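Notebook entry, Grikell Wellbeing Studies workshop
21 September 2026
Entered by Tuva Hovland

Subject: Pacing diary for people living with long-term illness, second revision of the daily page.

The February version of the diary has been withdrawn from use. Remaining copies are in the lower cabinet and should be kept for reference only.
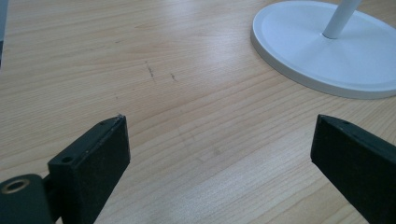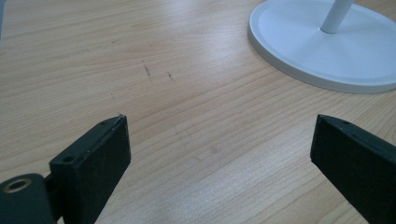

Tabletop, pale wood grain, both views.

1. Review of returned diaries

Reading of the returned diaries was completed this morning. The set holds 1372 daily pages with at least one line filled in. The gratitude line was completed on most of them. The energy score was left blank far more often, chiefly on pages where the writer reported a poor night or a flare of symptoms. Several writers remarked that choosing a number from 1 to 40 was tiring in itself. The scale was carried over from the Norkelico diary and was never tested with our own readers. It is to be dropped.

The replacement is a choice of four words: low, fair, steady, good. Valderrama asked whether a fifth word was needed for very bad days. My view is that a person having a very bad day should be able to leave the page empty without feeling that a duty has been missed. A sentence to that effect will be printed inside the front cover. Wording still to be settled.

2. The gratitude line

The present prompt reads "What are you thankful for today?" Some writers answered it warmly and at length. Others wrote the same word every day for weeks, and one wrote that the question felt like being told to cheer up. The prompt should not suggest that illness is a lesson or that a grateful person will feel less pain. Two other wordings are to be tried:

"Something small that was all right today."
"Anything you would like to remember from today, or nothing."

I prefer the first. The second is kinder but reads poorly in print. Both are to go into the trial copies, half and half, with the version letter on the back page.

3. Rest entries

Rest periods of 15 minutes or more now have their own column. In the old layout they were written in the margin, and it was often unclear whether a rest had been planned or forced. The new column has a P and an F to circle. Check that the letters are large enough to read in bed by a small lamp. The Zoltberg sample sheet had them far too faint.

4. Paper and binding

Cream paper, unlined except for the prompt areas. The spiral binding is to be kept, as writers with sore hands found the glued copies hard to hold open. Covers in plain blue or green. The printed slogan on the old cover is to be removed; three separate writers asked for this and I agree with them.

5. Open points

Whether to include a weekly page at all. Fewer than half of the returned diaries used it, but those who did wrote more there than anywhere else.

Whether a family member may fill in the page on the writer's behalf. If so, a small box is needed to show it.

Order number for the trial printing is 1908. Proofs to be checked against this entry before approval. Colleagues with comments on the two prompts should write them on the facing page and initial them.

Addendum, later the same day: the word "steady" was read by two colleagues as meaning better than "good". Order of the four words to be looked at again before the proofs are signed.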